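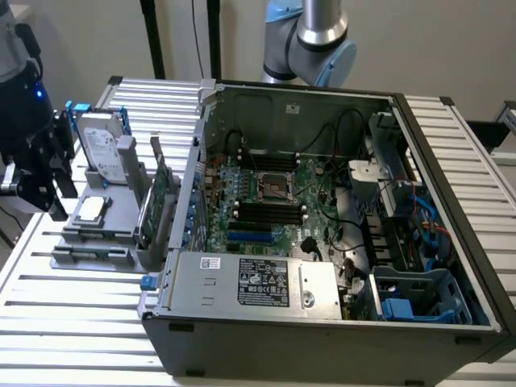 Subject: Re: [Lukonwood-layouts] Servos jumping at power up

I'm replying to the list so it ends up in the archive. The earlier message is quoted first and my answer follows it.

> I have eight turnouts on the yard ladder at Lukonwood, all
> driven by small servos from one Seok board. They throw fine
> once everything is running. When I switch on the 5 volt
> supply, three or four of them kick hard to one side and come
> back. Last night one kicked far enough to pull the throw wire
> out of the tie bar. The supply is the one that came with the
> board. The wires to the far servos are long, maybe six feet.
> I have already swapped one servo for a new one and the new
> one does the same thing. Is it the board or the wiring?

We had the same trouble at Idton last winter, and it took a few work nights to sort out. There were two separate causes, and from your message I think you have both.

The first is the moment before the board wakes up. The servos get power right away, but the processor needs a short time before it sends a steady signal. Until then the signal line is floating and a servo can read noise on it as a command. A resistor from each signal line to 5 volts cured this on most of ours. Some makes of servo prefer it to ground, so try one of each before you solder all eight. Put it at the board end.

The second is voltage drop. If several servos start at once they pull the supply down, the board resets, and you get a second kick. Your long wires make that worse. We put a 1,000 microfarad capacitor across the 5 volt and ground terminals on each board and ran heavier wire to the far end of the ladder. Watch the polarity on the capacitor, and use one rated for at least 10 volts.
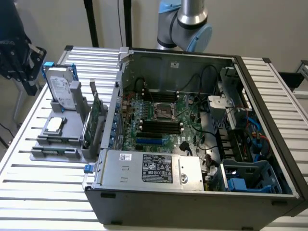
Can the servos share the supply that feeds the layout lighting?

They can if it has the current to spare, but we gave ours a separate supply with the grounds tied together, and the lights stopped dimming every time a route was set.

Now the settings. The Seok board lets you set the two end positions and the speed for each output. If the end positions are set too wide, the servo pushes against the stock rail the whole time and buzzes, and the supply is already loaded before anything moves. Ours came set to the full range. On the yard turnouts I brought the closed side back to 83 and left the thrown side wherever the point blade just touched with a little spring in the wire. Your numbers will be different, so work up to them a step at a time with the throw wire unhooked.

Power the servos after the board if you can. We use a small relay with a delay on it, from Drollow, set to a couple of seconds. The board comes up first, sends its signals, and then the servos get their 5 volts. With the relay in, the resistors may not be needed, but I left them on.

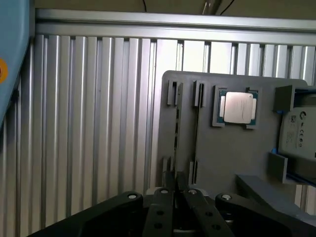 One member answered off list that the relay is a waste of money and a toggle switch on the fascia does the same job. He has run his branch line that way for years, board first and then servos, and has never lost a throw wire. I have no argument with that on a home layout. At Idton there are too many of us switching things on and the toggle would be forgotten by the second Monday.

I should add that the signal leads ought to be kept away from the track bus. We had ours bundled with it for the whole length of the yard. When I separated them and twisted each servo's signal wire with its own ground, the odd twitch we used to get in the middle of a session went away too.

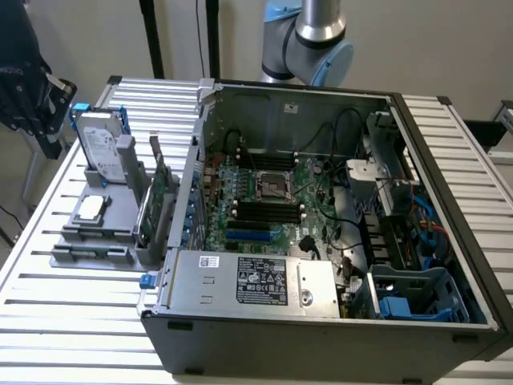
Do the changes one at a time if you have the patience for it. Start with the capacitor, then the resistors, and leave the wire for last, as it is the most work under the baseboard. Switch off and on ten times after each change and write down which servos kick.

After the last change we put more than 200 power cycles on the test panel and had no kicks. The only one still giving trouble is the turnout on address 126, and I think that servo has a stripped gear. It gets replaced in July when the panel comes out for painting.

If you post the wire size you used and how many feet to each servo, I can work out the drop for you.

Idton signals and wiring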